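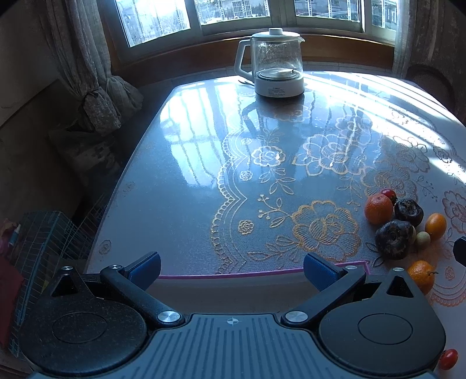 Stamatopoulos asked under the previous part whether the linkage can be tuned before the firmware is final. It can. All the steps on this page are done with the servo board unpowered.

Part 5: Setting jaw travel on the Nomside hand-held gripper

1. Back off both main pivot screws a quarter turn. The arms should swing under their own weight.

2. Open the jaws to the hard stop and zero the encoder. On the Velar board the open position should read 490 counts. If it drifts by more than 7, reseat the magnet.

3. Close slowly until the pads touch – full travel is 1,000 counts. Stop if one arm leads the other; the gears are a tooth out.

4. Retighten, then repeat step 2.
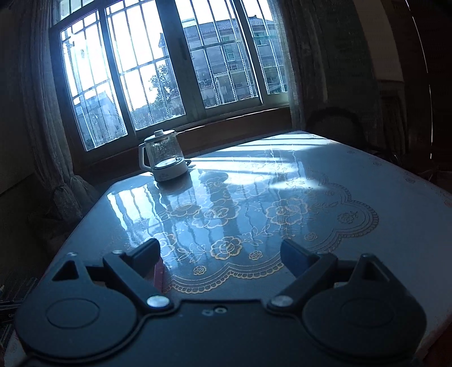 Folledthorpe reports that threadlocker on the small pivots made the arms bind after curing, and suggests nyloc nuts instead. I have had no trouble with a low-strength grade, but keep it off the printed parts.

5. Cycle the jaws by hand and check the open reading again. Glossy surfaces throw window light back at the lens, so lock the exposure before recording a calibration clip. Pad alignment is in the next part.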